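Bowls, Cups and Scoops: Why Containers Have Different Shapes

A container is any object that holds something else. Most homes have more than 20 of them. Their shapes are chosen to suit the job, and a few parts have names worth learning.

The rim is the top edge. The wall is the side. The base is the part the container stands on.
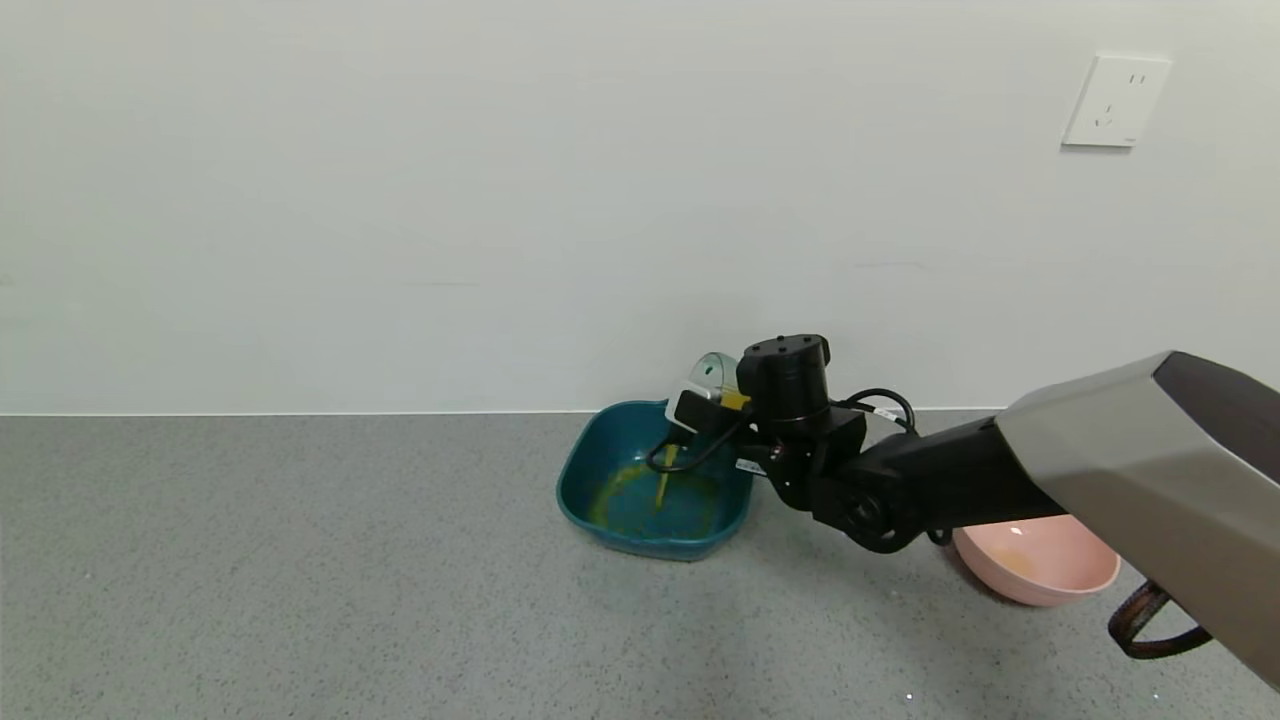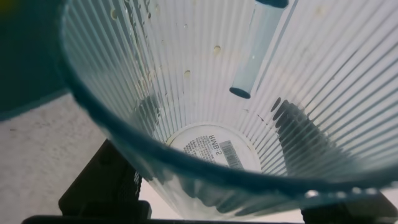
A teal square bowl with a wide rim, and a clear cup with ribs on its wall.

What the rim does
A rim that spreads outward is called flared. It gives fingers something to grip and makes the opening larger. A thick rim also helps a thin cup keep its round shape.

What ribs do
Ribs are narrow raised lines. Thin plastic bends easily when it is flat. Ribs make it stiffer - the same thing happens when you fold a sheet of paper into pleats.

Why see-through plastic is useful
Light passes through clear plastic, so you can check what is inside a cup without tipping it. Sometimes you can even see a label stuck under the base. Read from the inside, its letters are mirrored.

Why drops stay on the wall
Water sticks slightly to plastic. A large drop is heavy and slides down. A very small drop can cling to the wall until it dries up.

Try it
Fold a sheet of paper into 7 pleats. Rest it between two books and place a coin on top. Repeat with a flat sheet and compare how far each one bends.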